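The gripper that wouldn't let go

It was a soap dish, in the end, that stopped the whole business. Ludivine Tanguy had bought it at a flea market years ago, a little scalloped thing in green glass, and she had carried it through three apartments without so much as a chip. On a quiet morning in January it was lying on a test bench at Pamlow, held between two padded fingertips, and the fingertips would not stop closing.

"You hear it first," she told me, over the second of what would be several coffees. "There's a small creak, and you think, well, that's the bench. Then you think, no, that isn't the bench."

The dish broke. A piece went into the side of her thumb, which needed two stitches, and the gripper went on squeezing the biggest shard until her colleague Munther Akl reached across and pulled the plug out of the wall. He had pressed the stop button before that. The stop button had done nothing at all.

Pamlow makes household robots, or hopes to, and like a lot of small companies in the field it teaches them by having people do chores first. Someone holds a gripper by hand, with a camera riding along on top, and picks things up the way they'd like the robot to. Later on the same style of gripper goes on an arm and has a try by itself. It's homely work, and I must say I liked it a great deal more than I'd expected to (I had come prepared for white coats, and was offered slippers).

The trouble started with a part you could lose in your pocket. Each gripper has a sensor that tells the software how far apart the fingers are, and Akl had switched to a new one over the holidays, a cheaper model from a supplier named Prodgate. It worked beautifully on the bench. What it also did, once it had warmed up, was freeze on its last reading. The fingers would be closing and the sensor would be insisting, quite calmly, that they were wide open. So the software kept asking for more.

The stop button made things worse in a way that still bothers Akl. It had been written to bring the fingers to rest gently, so that nothing fragile would be dropped, and to do that it waited for the sensor to report that they had stopped moving. There was a second check as well, but it looked at the same sensor.

"I wrote that," he said. "It was late and I was pleased with it."

Corentin Pichon, who runs the company and has the slightly rumpled look of a man with a toddler, sent everyone home that afternoon. Then he called Valquíria Conceição, who had spent much of her working life investigating faults in elevator doors and was, she says, enjoying retirement very much until the phone rang. She asked for every session the grippers had ever recorded. There were 3,798 of them. She found the frozen reading in 605.

That number was the hard one, I think. All through those sessions people had been tidying toys and stacking boxes, and the recordings looked perfectly ordinary unless you compared the fingers in the video with the figure in the log beside it. Six people had worked on them and not one had spotted it. A hand-held gripper is moved by a hand, after all, and a hand knows when to quit.
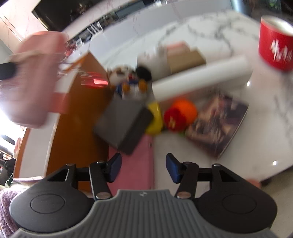 Conceição's report ran to a few pages and didn't spare anybody. She wanted the stop button to cut power directly, with no software in between, and she wanted a spring that would ease the fingers open when the power went. She wanted a second sensor from a different maker. She also wanted all the affected sessions thrown out, and that was the recommendation that caused the shouting. Pichon argued for keeping the video and repairing the numbers afterward. Thierry Besson, who had done a good share of the recording himself, took her side, though it meant doing his own work over again.

They threw them out. The powered grippers came back into use on 1st May, with a fat red switch on the bench that Tanguy tests each morning before she takes off her coat. Besson is still re-recording, a few sessions a day, and has got as far as the kitchen drawers.

Tanguy has been looking for another green soap dish. She found one online that was nearly right, but the edge was plain, and she sent it back.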